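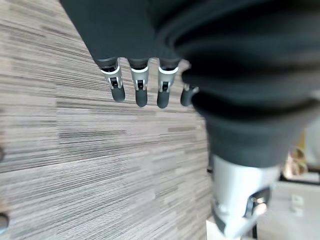

Quiénes somos

Hola, soy Bautista Cáceres y llevo Cultari con mi socio, Branislav Vávra, que vino de visita a mi taller un mes de julio y todavía no se ha marchado. Nos dedicamos a una cosa bastante concreta: ayudamos a empresas, centros de formación y laboratorios a escribir las normas de uso de sus robots y, sobre todo, a que la gente las cumpla sin tener que leerse un tocho de anillas.

No fabricamos robots. Tampoco los vendemos, ni cobramos comisión de quien los vende (nos lo preguntan en casi todas las primeras llamadas, así que mejor lo dejo escrito). Lo nuestro es el papel, la cinta de suelo, las listas de comprobación y muchas horas de pie al lado de una máquina viendo qué hace la persona que la maneja cuando cree que ya hemos terminado.

Cómo empezó todo

Yo venía del mantenimiento industrial. Mi primer trabajo fue en una planta de envasado con células robotizadas cerradas, vallas amarillas, puertas con enclavamiento y un encargado que te mandaba a casa si entrabas sin poner tu candado. Aquello me parecía una exageración hasta que pasé a un sitio sin valla ni candado, donde el procedimiento consistía en gritar «¡voy!» antes de meter el brazo. Duré poco allí, pero me fui con una libreta llena.

Branislav viene del otro lado, de programar brazos y manos. Tiene una paciencia enorme con el código y muy poca con los manuales mal escritos, y el primer documento que hicimos juntos nació de una discusión suya conmigo sobre la palabra «detenido». Para él un robot detenido era un robot que no se mueve. Para mí, uno que no se puede mover. Estuvimos hasta las once de la noche con eso, y de aquella discusión salió la primera página de la guía Fluseo, que seguimos usando hoy.

Qué es Fluseo

Fluseo es nuestra guía de buenas prácticas. Va por la versión 5 y tiene 319 puntos, que suena a barbaridad, ya lo sé, pero ningún cliente los usa todos. Vamos al sitio, miramos el trabajo y escogemos los que hacen falta. Dultberg, que monta cuadros eléctricos, trabaja con una hoja por las dos caras. En Akbari, donde enseñan robótica a adultos, tienen algo más de papel porque cada grupo nuevo empieza de cero.

Os copio unos cuantos puntos tal como están, para que veáis el tono:

Antes de acercar las manos a una pinza o a una mano robótica, se comprueba el estado en la consola. Que esté quieta no cuenta como comprobación.

Quien va a tocar la máquina lleva encima el mando de parada o lo tiene al alcance sin dar un paso.

Las fundas y cubiertas de tela se revisan al empezar el turno: costuras, pliegues que puedan engancharse en una articulación, zonas gastadas. Una funda rota se cambia, no se remienda con cinta.

Las yemas de los dedos se limpian con lo que diga el fabricante y con nada más.

El suelo dentro de la zona marcada se queda despejado. Cajas, mochilas y cables de paso, fuera.

Si alguien de la sala no sabe qué va a hacer el robot a continuación, se le cuenta antes de arrancar. Vale una frase.

Este último es mi preferido y el que más nos cuesta que se cumpla. La gente que lleva meses con una máquina se olvida de que el de al lado ha llegado esa misma mañana.

¿Y las normas oficiales?

Las conocemos y trabajamos con ellas, claro. Si tu instalación necesita una evaluación de riesgos formal o un marcado, te lo decimos en la primera visita y te acompañamos con el técnico que tenga que firmarla. Fluseo no sustituye nada de eso ni pretende hacerlo. Nosotros entramos después, cuando el expediente ya está en la carpeta y un señor con prisa tiene que cambiar un dedo a las cuatro de la tarde.

También os digo una cosa que a veces no gusta: si un proceso no nos parece seguro, no escribimos la norma para que lo parezca. Nos ha pasado, hemos perdido algún encargo y volveríamos a perderlo.

Cómo trabajamos

Primero vamos y miramos. Una jornada entera, con las máquinas en marcha y con la gente que las usa de verdad (el responsable puede venir, pero le pedimos que hable poquito). Luego escribimos un borrador corto y lo devolvemos a esa misma gente para que lo tache. ¡Y vaya si lo tachan! En Dultberg nos devolvieron la primera hoja con más bolígrafo rojo que texto, y tenían razón en casi todo: habíamos puesto la revisión de la pinza en un momento del turno en que ninguno de ellos estaba junto a la pinza.

Después damos la formación, siempre delante del robot y en grupos pequeños. Por nuestros cursos han pasado ya casi 1.000 personas, desde operarios con treinta años de oficio hasta estudiantes que nunca habían visto una mano robótica fuera de una pantalla. A los tres meses volvemos sin diapositivas, con la hoja en la mano, a ver qué se hace y qué se ha quedado en la pared.

La visita inicial con informe cuesta 780 euros, desplazamiento incluido dentro de la provincia. El resto depende de cuántos puestos haya y lo presupuestamos después de haber estado allí, nunca por teléfono.

Quién te va a contestar

Si escribes, te contesto yo, normalmente a primera hora, con el café. Si la pregunta lleva código o una ficha técnica adjunta, te contestará Branislav, más tarde y con bastante más detalle del que pediste. Puedes pedirnos la hoja de muestra de Fluseo aunque no vayas a contratarnos; la mandamos en PDF y también en texto editable, para que la adaptes a tu taller. Solo te pedimos que, si encuentras un error o un punto que en tu caso no funciona, nos lo cuentes. La versión 6 está a medias y tenemos abierto el apartado de cambio de herramienta.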